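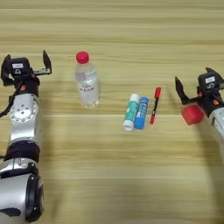

Went to the Orninness tasting tent this June with 10 tickets and a plan. The plan was to start light and work up to the stouts. I started with a smoked porter because the line was short.

2/ The porter was fine. Campfire on the nose, burnt toast in the middle, then a long finish like licking a fireplace. I had two.

3/ Canduta had a cucumber gose. I don't trust salad in a glass, but it was crisp and salty and gone before I'd found a place to stand.

4/ Imke Hamann spent nine minutes telling me her pilsner is all about the water. I said it tasted like beer. She took it well, considering.

5/ Worst of the day: a marshmallow sour. It tasted like a birthday party that ended in tears. Roswitha Wunderlich finished mine and went back for her own, so what do I know.

6/ Best: the plain brown ale at the far end, no line, no fruit, no story. Spent my last three tickets there. Forgot to write down who made it. If you were pouring it, please get in touch.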